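Straw on eggs, a thread

1/ Okay so a few of you asked what I've been gluing to eggs all summer, and the answer is straw! Plain barley straw, split open, ironed flat, cut into teeny diamonds and triangles and stuck on one at a time. It's an old Moravian way of decorating Easter eggs and I am completely gone on it.

2/ Most people I know have seen the wax-and-dye eggs. Fewer have seen these. The straw is naturally shiny, so when you tilt the egg the pattern goes gold, then pale, then gold again. Photos never catch it (mine sure don't).
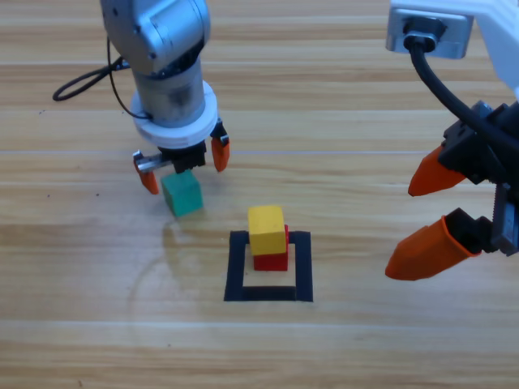
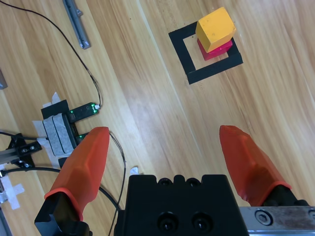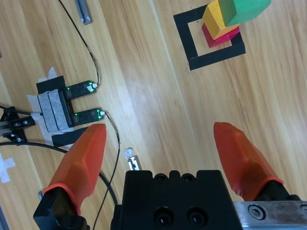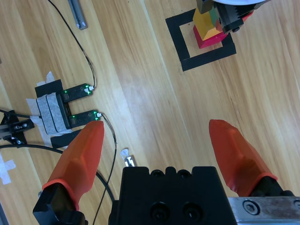
3/ How I got into it: I took a class in July 2023 at the library in Fliston with Matěj Matoušek, who learned from his grandmother in a village called Hájek. I signed up for the basket class and it was full, so the desk put me in eggs. Best mix-up of my year.

4/ Let's talk straw. You want the long smooth stretches between the joints, and you want it cut before it gets rained on a bunch, or it comes out gray and spotty. Wheat works but it's thicker. Oat is soft and a little dull. Barley is my favorite by a mile, rye is a close second.

5/ Soak the pieces in warm water overnight. Slit each one down the side with a craft knife, open it like a tiny book, and scrape the white fluffy stuff off the inside with the back of the blade. Do scrape it! I skipped that on my first batch and the pieces sat up off the shell like little boats.

6/ Then iron. Medium heat, no steam, shiny side down on a scrap of cotton. If you leave the iron there a few seconds longer the straw goes toasty brown, and that's how you get different shades without any dye. I have honey, caramel and "oops" in separate envelopes.

7/ You can dye it too. Regular fabric dye is fine, but the straw drinks it slowly, so plan on simmering it a good while. Red takes beautifully. I've had terrible luck with blue, it goes kind of swampy over the yellow.

8/ Eggs! Blown out, washed, dried for a couple of days. I like goose eggs because there's more room, but chicken eggs are cheaper to cry over. I dye the shell dark first, usually black or deep red, so the straw really pops.

9/ Cutting is the part that eats your evening. I cut a long skinny strip first, then chop across it at an angle for diamonds. Same strip, same angle, so they match. Small sharp scissors or a fresh blade, your choice. Matěj uses a blade. I'm a scissors person and I have the thumb callus to show for it.

10/ The most pieces I've ever put on one egg is 1,036. I know because I kept tally marks on the back of a phone bill. That was a goose egg with a star on each side and a band of tiny triangles around the middle, and it took me around 40 hours spread over most of December.

11/ Please don't start there lol. My first finished one had 78 pieces and it's still on my kitchen shelf. One star, eight points, a crooked border. I love it.

12/ Glue: plain white craft glue, thinned with a drop of water. I tried a gel one called Zolia that someone in class brought and it was nice on the big pieces but too grabby for the small ones, you get no time to nudge them. I put a dab on the egg, pick up the straw with a damp toothpick, set it down, press with a fingertip.

13/ Start your pattern from the center of the star and work outward. I draw pencil guidelines with a rubber band around the egg, once the long way and once around the belly. White pencil if your shell is dark.

14/ Someone asked about sealing. I don't varnish mine. Radek Halás, who was in my class and sells his at the spring market, gives his one thin matte coat because people pick them up all day long. Makes sense for him! I think the bare straw has a better shine, and mine live behind glass anyway.

15/ Where to buy straw if you don't know a farmer: I've ordered bundles from Sarero, they come already sorted by thickness. Florist shops sometimes have it but check that it isn't coated. Coated straw won't soak and won't iron flat. Guess how I found out.

16/ Things you can decorate besides eggs: little wooden boxes, greeting cards, bookmarks, picture frames. Cards are a great first project for kids because they're flat and they don't roll off the table. My niece did a fish with straw scales and gave it a very worried face.

17/ Storage: egg cartons, lid closed, away from a sunny window. Dyed straw fades. Bugs can be a thing with raw straw too, so I keep mine in a zip bag in the freezer for a couple of days when it first comes home.

18/ Next one on my list is a duck egg with a wheat-ear border, all natural shades, no dye on the straw at all. The shell is already a pale green I don't want to cover up. I'll post it when the first side is finished, and if you try a card in the meantime, tag me, I want to see!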